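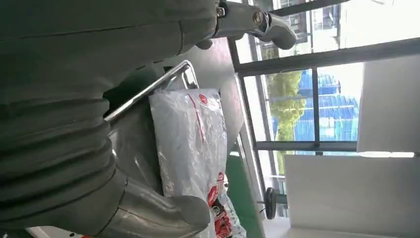

Grey sleeve and upper gripper finger.

September, notebook entry, started just after lunch

Carrying on with the Nivik conditioner work. The question is still whether the new version makes bleached hair easier to comb when wet without leaving it flat and greasy once dry. Last month's run said yes to the first part and gave no clear answer to the second, mainly from the way the tresses were dried. I used the warm cabinet for half of them and left the other half on the rail overnight, and the two lots can't be compared. I have crossed that page through but left it in the book.

New lot of bleached tresses came from Kurine. I unpacked 49 and gave each one a paper tag at the wax end. Pencil only on the tags. The biro from the last run came off in the first wash and I spent most of a morning working out which tress was which from the length of the loose threads.

The Kurine hair is a little coarser than the Ventura lot we had in spring and a shade more yellow. The ends feel rough when you slide a finger up towards the root, and smooth the other way, as you would expect from lifted cuticle. Two of the tresses had short broken pieces hanging out near the wax. I combed those out over white paper and kept the pieces in a folded envelope at the back of this book.

Wash before treatment: plain shampoo base, no silicone, no perfume. Same tap, same basin, water at 38 °C by the thermometer. Massaged for one minute, rinsed for one minute, squeezed between two fingers once from top to bottom. I am trying to keep the squeeze the same each time but it is the weakest part of the method. Tress number 12 slipped and went into the basin, so it had an extra rinse. Noted on the tag.

Treatments are the same three as before: the shampoo base on its own, the old Larum conditioner, and the Nivik version with the cationic raised to 2 per cent. The Nivik batch had thickened in the jar overnight. It stirred back easily and there were no lumps, but it was stiffer than when it was made and I should measure that properly before anyone fills bottles with it. The Larum was pourable and looked the same as it did in August.

Left each conditioner on for the same time and rinsed as above. Nivik needs longer under the tap before the hair stops feeling slippery. I kept to one minute anyway, so there may be more left on those tresses than on the others. If the dry results come out heavy this is the first thing to look at. 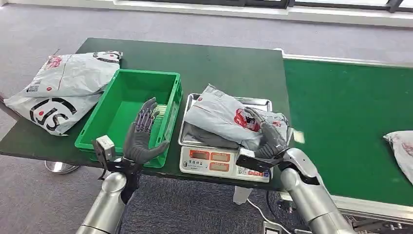 Wet combing next. Each tress hung from the clip, combed with the wide side first to get the tangles out, then 60 strokes with the fine side. Loose hairs collected on the black card under each one. I changed the comb between treatments and washed it in the plain base, then wiped it with alcohol. The fine comb from the left-hand drawer has a bent tooth near the end and snags, so it has gone in the bin.

By feel, in order from hardest to easiest: base only, Larum, Nivik. The gap between base only and Larum is large. Between Larum and Nivik it is small, and on several tresses I could not have told them apart with my eyes shut. The meter readings are on the loose sheet taped in opposite. I have not worked out the averages yet and won't guess at them here.

More short pieces on the card from the base-only group than from either conditioner. These are breaks along the length and not hairs pulled from the wax, going by the blunt ends under the hand lens. A few had the white dot you get where a hair has started to split and fold over. Hair in this state snaps when it is stretched wet, and I think a lot of what customers call hair fall in the shower is this kind of breakage mixed in with the ordinary daily shedding. A hair shed from the scalp normally has the small pale bulb at one end. It would be useful to have a line on that in the leaflet, because the people who write in about Nivik ask if it makes hair grow faster, and it does nothing of the sort. It coats what is already there.

Drying: all 49 on the rail this time, no cabinet. Room was at 21 °C when I hung them. Humidity meter is reading high again compared with the one on the wall – one of them needs checking against the salt jar. Spaced the tresses a hand's width apart so they don't touch. The treatments are mixed along the rail so that the window end doesn't get all of one kind.

Five o'clock. Base-only tresses already starting to frizz at the tips. Larum ones lying flat. Nivik still damp in the middle, so no comment on those.

Things to do:

Weigh a few tresses before and after treatment in the next run, to see how much conditioner stays on.
Repeat the Nivik rinse at two minutes on spare hair.
Ask Kurine if the next lot can come from the same bleach batch. If they can't, buy enough of this one to finish.
Check the thickness of the Nivik jar tomorrow morning, before stirring.
Order fine combs.

Left to do on this run is the dry feel, shine under the lamp, and the static test with the nylon comb. Static should wait until the heating in here has been off for a few hours. The rail is not to be moved, and please don't open the window above it. Tags are on the wax end, facing the wall.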